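Ticket: Pluken socket planner drifts after re-home
Opened by: Tanner Bergeron
Component: perception / wrist pose

Okay, so I updated the Pluken build this morning and now the socket pose hops by up to 2 mm whenever the arm re-homes. Hand-eye calibration passes, no errors in the log, and the planner happily accepts the bad pose! I replayed 125 approaches and it's always the same direction, toward the DIMM banks.

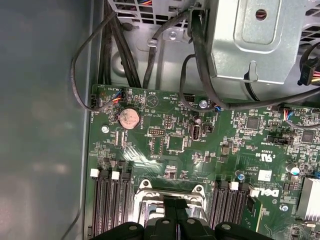 Wrist view over the socket, Dell board.

My first guess was the shiny retention frame fooling the edge detector, so I masked the metal and raised the match threshold to 60. No change (well, it got slower). Then I rolled back just the pose filter and left everything else new, and the hop went away. So I'm pretty sure it's the filter keeping its old state through a re-home, but I can't find where it's supposed to get cleared.
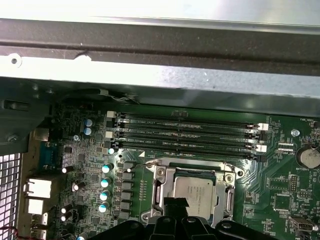 Shufen Ding: Look at on_home() in the tracker node. The reset call got moved behind the use_cache flag, and that's on by default now. Set it to false and rerun your replay set before you touch the threshold again.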